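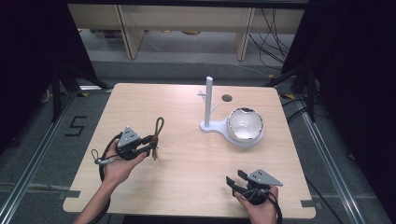
Birch is a pale hardwood cut from trees of the genus Betula, and one of the great workhorses of the furniture trade. Its grain is so fine and even that a freshly planed board can look almost blank at first, until the light catches a faint, silky ripple running across it. Makers love it!

The trees grow across the cooler parts of the Northern Hemisphere and do well on poor, sandy ground where fussier species give up. Yellow birch is the heavyweight of the North American kinds, hard enough for floors and butcher blocks, while paper birch is lighter and a pleasure to carve.

Birch takes glue, screws, and stain well, though stain can turn blotchy on an unsealed surface. It has little resistance to rot, so it is best kept indoors. Thin sheets peeled from the log make superb plywood, with many layers packed tightly together and handsome striped edges that designers often leave showing.

In the mill town of Pullton, birch was once turned into spools, clothespins, and toys. The Jetthorpe works had 91 lathes running at its peak and employed 388 people, a remarkable number for a place with 2 streets. Sap was tapped there too, usually in March, and boiled down into a dark syrup with a wonderful, slightly spicy taste.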